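Brultley Tabletop Kitchen Notes
README for the folder, last gone over Apr 21, 2023
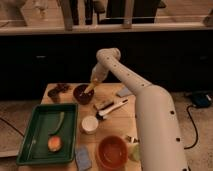 Welcome, and thank you for opening this file before the rest of the folder (so many of us don't, and I include myself). Brultley is a collection of short written notes and pictures to do with small kitchen setups: a table, a tray, a bowl, a few bits of food and whatever utensils were lying around. It grew out of a much smaller list called Flellby, which some of you may remember, and a good part of the wording has been carried over from there with only light mending.

What the collection covers

The notes are concerned with everyday tabletop things and with moving food from one place to another. There are 91 notes in all, sorted into 16 groups according to what holds the food. Trays with raised rims have a group of their own, and so do round bowls, and I would gently ask you to keep them apart, even when both are on the same table. A green tray with a stalk and a piece of fruit in it goes under trays. The dark bowl behind it gets a second entry under bowls, and the two entries point to each other.

How things are named

I have tried to use the words a person would use in their own kitchen. A long, thin, green, curved thing is a "green stalk" unless the writer was sure it was a bean pod or celery. A round orange and pink thing is "fruit, round," and you may add "like a peach" if you feel strongly about it. I know this sounds fussy! The Flellby list had the same item under three different vegetables, and it took me most of a September to untangle them.

Utensils follow the same habit. If you can't tell tongs from a spatula, write "utensil" and give the color, so a white one with a dark section near one end would be "utensil, white and dark." Dark, crumpled-looking things that might be a cloth and might be something else go down as "dark item, unsure." There is no shame in unsure. It is one of the most used words in the whole folder, and I would much sooner read it than a confident guess.

What each note contains

Every note has a short title, the surface (usually just "table," with light or dark wood added where it is known), the containers, the food, the utensils, and a line or two of free text. Please keep the free text under 80 words. Six notes run longer than that because they came from Sistberg, where the style was chattier, and I hadn't the heart to trim them.

Known gaps

Stoves and sinks are hardly covered. Bowl contents are often left blank, as the inside of a deep bowl is hard to judge from the side, and a blank there means "not recorded" and should never be read as "empty." Sizes are not given anywhere. The group called Belhaj, which was meant for lidded containers, is still very thin, and I would be delighted if somebody wanted to take it on.

Making changes

Corrections are very welcome, large or small. Put the old wording and the new wording side by side in the changes file, and leave the original note alone until it has been read over by a second person. If you are adding a new note, copy the blank one at the top of the folder and fill in what you can. Spelling is American throughout, so "color" and "gray," please.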